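Greltia Two-Arm Bench Cell

Okay, so I was the skeptic. I run the back kitchen and the test bench at Jirkaldale, and when Salvador Garcia told me we were getting two robot arms for the tidy-up table, I pictured myself babysitting them all day! We've had the Greltia for 10 months now, and I'm writing this page because people keep calling to ask what it's like to work next to one.

The short version: my shifts are quieter. I used to do the sorting and wiping by hand, and my wrists let me know about it every night. Now I set out the dishes, pick the job on the tablet, and go do the ordering (or drink a coffee while it's still warm). Suryani Wuisan moved from clearing to training the new jobs, and she got a raise with it.
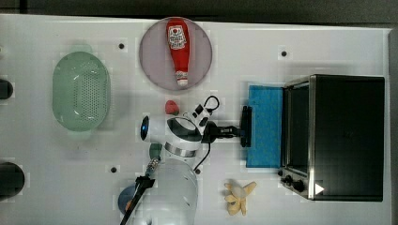

The Greltia at the bench, gripper up against the blue sponge by the toaster oven.

It does take getting used to. You learn to keep your sleeves out of the way, and Siyabonga Ngcobo still prefers the old table, so we kept it for him. Teaching a new job takes us about 2 hours.

What you get: two arms with grippers, the tabletop, the tablet and a day of training on site. The whole thing rents for $2,380 a month, plus $900 for setup. Call and ask for Ildikó Mészáros, she handles the bookings.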